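Petchrat network room, progress for July

To: Usa Bunnag
From: Nigel Clegg

Quick one, full numbers to follow. Rack is standing, switch and server mounted. Cable runs on the ground floor done, 118 drops pulled, 60 tested so far. 14 failed first time, all re-terminated, Manee is retesting those now. Upstairs not started, waiting on Kondberg for trunking.
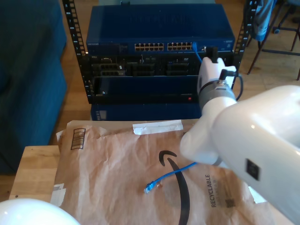 Open rack with the Netgear switch at the top, server chassis below.

Patching is next. Labels still to do on most ports, Waraporn has the list but it dosen't match the floor plan so need an hour with her first. Spend is inside the second installment, except 602 extra for the longer patch leads. Invoice attached seperately. Can you OK that before we order for upstairs?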